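Prundine Tabletop Building Set
Owner's Guide

Section 4: Setting Up the Building Surface and Sorting Bricks

Read this section before you build on the baseplate for the first time. It covers choosing a table, putting down the mat, placing the baseplate, and laying out loose bricks so you can find them. Section 5 covers the first course of bricks. Section 6 covers taking a finished build off the plate.

4.1 Before you start

You will need:
Building mat
Square baseplate
Loose bricks (any mix of sizes)
A dry, lint-free cloth
A shallow tray or box for bricks you are not using

The mat and the cloth come in the main carton. The tray does not. Any tray with sides will do, as long as it is wide enough that you can see every piece without digging.

CAUTION: Small parts. Choking hazard. Keep loose bricks away from children under three. Check the floor under the table when you finish each session.

Note: The Prundine mat works with baseplates from other makers, including LEGO. The plate does not attach to the mat. It rests on it, and the grip comes from the weight of the plate and build pressing down.

4.2 Choosing a table

The table should be level and should not rock when you lean on it. A solid top is easiest. A ribbed, slatted or grooved top also works, but only with the mat in place. Small bricks laid directly on a grooved top will roll into the channels and are slow to get out.

1. Press down on each corner of the table in turn. If it rocks, put a folded card under the short leg.
2. Wipe the top. Crumbs and grit under the mat will show up later as high spots.
3. Check that the area you plan to use gets even light. A lamp on one side only will throw shadows between the studs and make small pieces hard to place.
4. Leave an open margin of 20 cm between the mat and the edge where you sit. Your forearms need this space more than you might expect.

Note: Avoid tablecloths. The mat grips the table but slides on fabric, and the fabric slides on the table.

4.3 Laying the mat

The mat ships rolled with the pattern facing in. It will hold a curl for a while, longer in a cold room. Customers who bought their set in February often report this. Let it come up to room temperature before you try to flatten it.

1. Unroll the mat on the table with the patterned side up.
2. Roll it back the other way, loosely, and hold it for 30 seconds.
3. Unroll it again and smooth it from the center out with the flat of your hand.
4. If a corner still lifts, put a book on it and leave it for 20 minutes.
5. Turn the mat to the angle you want. It can be laid square to the table or diagonally.

A diagonal mat is useful on a narrow table. It leaves free corners on both sides for tools and boxes, and it lets two people reach the same plate without bumping elbows.

CAUTION: Do not iron the mat or use a hair dryer on it. Heat above 60 °C will warp the backing, and the warp is permanent. The warranty does not cover it.

Do not cut the mat to size. The edge is sealed and will fray once it is trimmed. If the full mat is too big for your table, order the half mat (part no. 345) from Gradedlow or from the dealer who sold you the set.

4.4 Placing the baseplate

1. Turn the baseplate over and check the underside for stuck bricks or grit.
2. Wipe the underside with the dry cloth.
3. Set the plate in the middle of the mat, studs up.
4. Press once in the center and once at each corner. The plate should not click or spring back.
5. Push the plate sideways with one finger. If it slides easily, lift it, wipe the mat, and set it down again.

The plate does not have to line up with the mat or the table. Most people turn it so that one side is parallel to the edge where they sit, then leave it there for the whole build. Turning the plate halfway through is the most common reason for a wall that ends up one stud off.

Note: If you are following printed plans, mark the front edge of the plate with a small piece of painter's tape. Remove the tape when the build is done. Left on for months, it leaves a residue.

Clamps. Some builders clamp large plates to the table. This is rarely needed with the mat, and it is easy to overtighten. If you do use a clamp, put a block of plastic or wood between the jaw and the plate, and tighten by hand only – no pliers. Never clamp across a row of studs. Keep clamps off the mat when they are not in use, as the screw end will dent it.

4.5 Laying out loose bricks

You can build straight from the box, but it is slower, and you will spend a good part of the session hunting. We suggest laying out a working row next to the plate. A working row is a single line of the pieces you will need next, placed on the mat within easy reach of your hand.

1. Take from the box only what you need for the next stage. The rest stays in the tray.
2. Choose the side of the plate for your row. Left-handed builders usually prefer the left side, right-handed builders the right.
3. Put the largest piece at the far end, level with the back corner of the plate.
4. Work toward yourself in order of size.
5. Put the smallest pieces at the near end, where you can see them best and where a sleeve is least likely to drag them off.
6. Leave a finger's width between pieces, so each one can be picked up by its long sides.
7. Keep a clear strip between the row and the plate. Bricks pushed up against the plate get trapped under the edge and lift it.

Sort by size first and color second. A row sorted by color looks tidy, but the hand finds pieces by size. If your plan calls for several bricks of one size in different colors, lay them in the order the plan uses them.
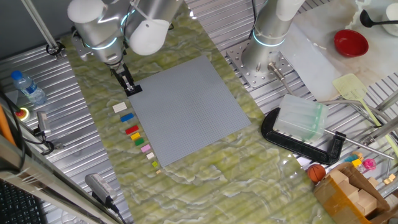
Fig. 4-1. Baseplate centered on the mat, with a working row along its left edge. Largest bricks at the top, smallest at the bottom.

In Fig. 4-1 the row starts with a white 2x4 brick and gets smaller from there, down to a very small tan one. The mat is laid diagonally. The clamp is off the mat, to the right of the plate.

Note: Stand bricks studs up in the row. A brick lying on its side has to be turned before it can be placed, and small ones tend to jump when you pinch them.

4.6 Keeping the table clear

Other things can share the table as long as they stay off the mat. Bowls, utensils and other toys belong toward the outer edges, and loose blocks should be boxed so they do not wander into the row.

Drinks should be capped. Water does not harm the bricks, but it gets under the mat by capillary action and breaks the grip. If the mat gets wet:

1. Move the working row to the tray.
2. Lift the plate with both hands, build and all, and set it somewhere level.
3. Peel up the mat and dry both sides with a towel.
4. Dry the table, including any grooves.
5. Leave the mat face down until the backing no longer feels cool to the touch, then lay it again as in 4.3.

4.7 Troubleshooting

The plate rocks.
Check for a piece trapped under it. Tiny one-stud parts are the usual cause. If there is nothing there, turn the plate over and lay a ruler across it. A bow of up to 2 mm will settle once the first course of bricks is on. Replace a plate with more than that.

The mat slides.
Dust on the backing. Wipe with a damp cloth, let it dry fully, and try again. Do not use furniture polish on the table beforehand.

Bricks will not seat at one corner.
Look for a crushed stud. This happens when a plate has been stored under something heavy. The plate can still be used if you keep that corner open.

The row keeps getting knocked.
It is on the wrong side for your hand, or too close to the front. Move it to the other side of the plate, or start it farther back.

4.8 Ending a session

1. Return unused bricks to the tray in the same order, small ones last, so they end up on top.
2. Leave the plate where it is if the build is unfinished. Cover it with a clean cloth or an upturned box.
3. If you have to clear the table, slide a stiff board under the mat and lift mat, plate and build together.
4. Run your hand over the mat and check the floor.

CAUTION: Do not roll the mat with bricks on it. The studs leave marks in the surface that do not come out.

Store the mat flat or loosely rolled, pattern facing in. Do not fold it.

Replacement mats, plates and trays are sold by Gradedlow and by Radulović Hobby Supply. The Brurberg brick separator, mentioned in Section 6, is sold separately.

Text: Kalliopi Papadopoulos
Section 4 revised Jul 3, 2026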